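Grimside Home Machines Club
Minutes of the January meeting

Minutes by Adhiambo Odera, typed up from my notebook, so complaints come to me
Present: 11, including two new faces (welcome!)
Start: 7:00 p.m. in the upstairs room at the library

1. Last month's minutes

Approved after one correction. I had written that the mopping machine "refused" the bathroom threshold, and it was pointed out that a mop can't refuse anything. It now says the mop stopped at the threshold. I still think refused is how it felt to the owner.

2. Home reports

Floors first, as always. The robot vacuum crowd is happy on the whole and would like everybody else's socks off the carpet. One member has put all her dining chairs up on the table every evening for a month so the vacuum can get under there, and she admitted that lifting the chairs takes longer than the sweeping used to. We had a good long laugh and then a slightly gloomy discussion about how much tidying you have to do before the tidying machine can start.

Somebody asked if the window-cleaning gadget we borrowed in the fall counts as a success. I said it cleaned the middle of my kitchen window beautifully and left me four dirty corners. The feeling of the room was that corners are where the work is. I'm recording that as a feeling and we didn't vote on it.

Laundry: still no machine in any member's house that will fold a fitted sheet. Moving on.

3. The Stisomska room

Most of the evening went here. For the new people: Stisomska is our name for the pretend dining room on the club computer, the one with the white table and the red chairs. It lets us try a two-armed robot on household chores without buying one or breaking anything we'd have to pay for. Our list for this season has four chores on it:

Close the laptop on the dining table
Move the vase to the far end
Push in a chair
Clear the table for supper

We only talked about the first one, because we ran out of evening. The stills went up on the big screen and people got up out of their seats to look, which I took as a good sign. 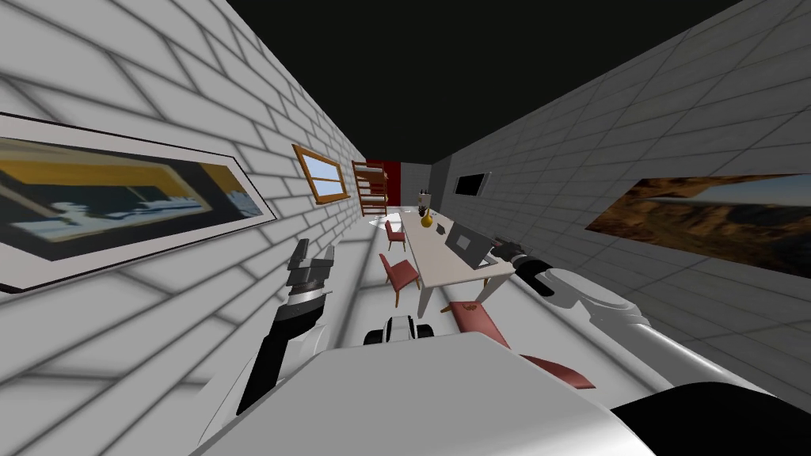 Lid up, with the right gripper close by.
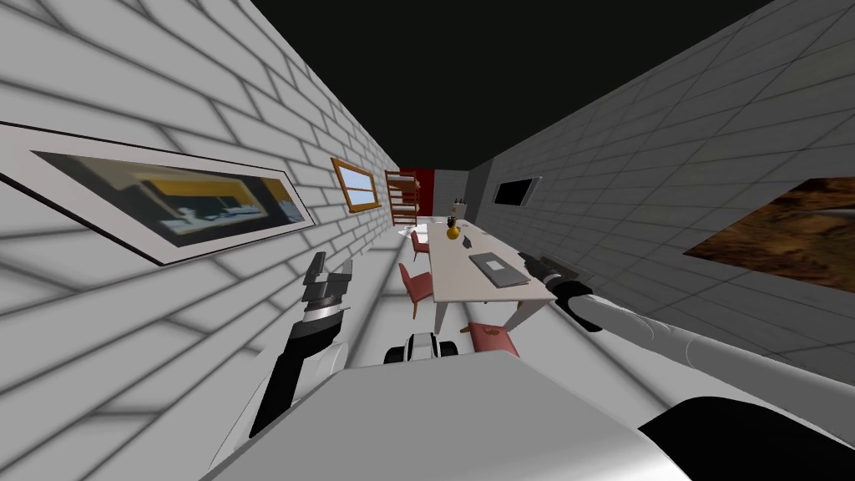
Lid down.

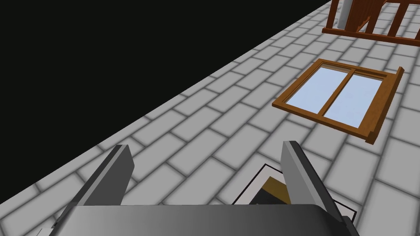 I had thought the laptop would be the easy one. You or I close a laptop while talking to somebody in the next room! But when we went through it slowly there was a lot to agree on. Where do you push? If you push too near the hinge you need far more force, and if you come down on the front edge from the wrong side you can shove the whole computer along the table, or off it. One of the new members used to fit kitchens and he said he would put one hand behind to steady it and lower the lid with the other. We have two arms to play with, so why not? The answer from the programming end of the table was that two arms means two arms to keep out of each other's way, and that they would like to get one working properly before anybody gets ambitious.

Then there was the question of what "closed" means. I said closed is closed. I was overruled. A lid can be resting a finger's width open and look perfectly shut if you're looking down at it from robot height, and the person whose battery is flat in the morning will care about that. Agreed that for our purposes the lid has to be all the way down and the laptop still on the table. I wrote the second part in myself and I'm rather proud of it.

We also got on to the other things in the room. Should it matter if the robot closes the laptop and catches a chair on the way? The strict people said any contact with furniture is a fail. The easygoing people (me) said we all bump chairs. We settled on keeping a separate note of bumps so that both camps can have their own score, and we'll see at the end of the season how far apart the scores are.

A longer point, and I'm putting it in nearly in full as it was the best part of the night. It was asked what a dining room on a computer can tell us about a dining room in Grimside. The table in my house wobbles. The light comes in low in the afternoon and turns every shiny thing white. My laptop has a stiff hinge and jam on it. None of that is in the pretend room unless one of us puts it there. Against this, it was said that if the machine can't manage a clean table with good even light, there's no sense in sending it to deal with the jam. Both sides got a fair hearing and I came away agreeing with each of them in turn — I'm not much use as a tiebreaker.

Agreed: we run the laptop chore 1,000 times, moving the laptop a little between runs, before we say anything in public about whether it can be done. No picking out the good ones.

Agreed: Gorkus (the control program, for the new folks) stays on its current version until the runs are done. There was grumbling about this from the people who wrote the new version.

Not agreed: whether a person may step in and rescue a run that's going wrong. Held over.

4. Shop floor visit

The Nseir warehouse has said yes to a visit and will let us stand at the packing benches for 2 hours. They pack garden tools, a lot of long awkward handles. They were frank on the phone that machines carry the boxes around and people still do the packing, and that the rakes are the problem. I'd love us to come home with a proper list of which jobs are still done by hand and what the packers themselves think of that. Please wear closed shoes. If you're driving and have a spare seat, tell me, and if you need a seat, tell me sooner.

It was asked if we could film. No, they would prefer not, but notebooks are fine.

5. The question itself

We have this at the bottom of every agenda: can machines do the chores yet? Hands up as usual.

Floors: yes, if you clear them first.
Windows: partly, see corners.
Laundry: washing yes, folding no.
Closing a laptop: not proven, and we'll wait for the runs.
Setting or clearing a table: no, with nobody arguing the other way this time.

One member wanted it minuted that her dishwasher is a machine, that it does a chore, and that it has done it for years without a club. So minuted.

6. Any other business

The tea urn is slow. I'll ask the library if we can plug in our own kettle.

We need a better name for the bump score than "bump score." Suggestions to me on paper please, as I lost the ones shouted across the room.

To do before next time:
Adhiambo: kettle, car list for Nseir, type up the four chores with our new wording for "closed"
Programming end of the table: start the laptop runs, keep the bump notes
Everybody: try closing your own laptop one-handed without looking, and notice where your thumb goes

Closed at 9:15 p.m., with the rescue question first on the agenda next month.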